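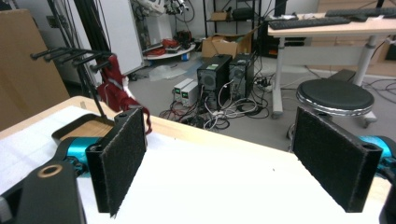
Bench tips from the handheld gripper work

Tip 1: Felt beats bare fingers for cloth

I get asked about the pads a lot, so let's start there! We record people folding and hanging cloth with handheld grippers, then train a policy on it, and our first 400 demos were done with plain fingers. The cloth slid all over the place. With dark felt on both fingers the policy dropped the cloth 11 times in 700 trials, and I've been a felt bore ever since (ask Refilwe Joubert, she cuts them for me). Ordinary craft felt is fine. Cut it a hair smaller than the finger so the edges don't curl.

Tip 2: Cover the table

A plain white top makes red cloth super easy to pick out, for you and for the model. Ours gets specks and scuffs and I leave them alone. Yao-tsung Chiang tried swapping in a spotless cover before every session and the scores didn't budge.

Tip 3: Two hands, slow hands

Hold both grippers by the handles, keep your wrists loose, and let the cables hang outside the table edge. Roll your sleeves up too! Of our 2000 two-handed demos, the slow ones taught the policy far more than the snappy ones, which surprised me, as I'd been telling everyone to hurry up.
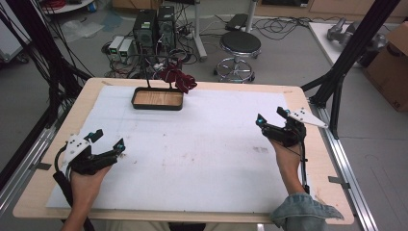

Nendura Lab, Cloth Handling Team

Tip 4: Put the tray at the far side

With the tray near the far edge and the cloth stand by it, you have the whole front of the table for folding. Pui-shan Kao likes to shift the tray a little between takes, and I've started doing it as well. Our April runs had it in one fixed spot, and the policy went straight to that spot whether the tray was there or not. Mix it up from your first session and you'll save yourself a retrain.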